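Ticket: Sound piece silent in stairwell, Cendside Gallery
Opened by: Hidayah Ismail
Assigned to: Till Stöcker
Priority: High
Status: Closed

Reported 6/26/19

The audio for "Pira" stopped on the lower landing. The piece has 13 speakers, and the 7 on the lower landing are silent. The upper ones play normally. Visitors at the bottom of the stairs only hear a faint version from above. The wall text says the voices follow you down, so we have had questions at the desk. I turned the player off and on and it made no difference.

Reply from Till Stöcker

Is the second amplifier showing a green light or a red one? It is the lower of the two in the cupboard behind the print room door. Please don't change the volume on the player. Britta Dreßler set those levels by ear with the artist and we have no written copy.

Reply from Hidayah Ismail

Red. It goes green for a moment at power-on and then back to red.
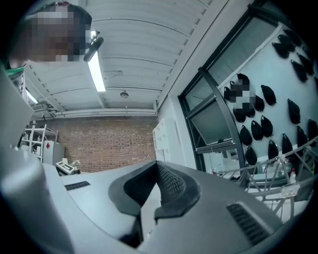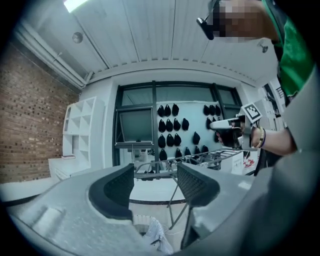 Work log (Till Stöcker)

Red light means protect mode. Unplugged all speaker lines from amplifier two and restarted it. Light stayed green. Plugged the lines back in one at a time. The first six were fine. The line to the speaker under the handrail put it back into protect.

Took the cover off that speaker. Two strands of bare wire were touching across the terminals. Cut the cable back, stripped it again and refitted it. Amplifier stayed green with all lines connected.

Played the full loop twice. The whispered section near the end was too loud on the landing. Jaanus Vasiliauskas had put in a replacement player from Destwood in January and its output is higher than the old one. Called Britta, who came in and brought the lower group down until it matched the upstairs speakers. New levels are written on a card taped inside the cupboard door.

Still open

The cable under the handrail has no strain relief. Kai Heitmann to fit a clip before the school groups start.

Reply from Kai Heitmann

Clip fitted. I also checked the speaker next to it and tightened one screw. OK to close.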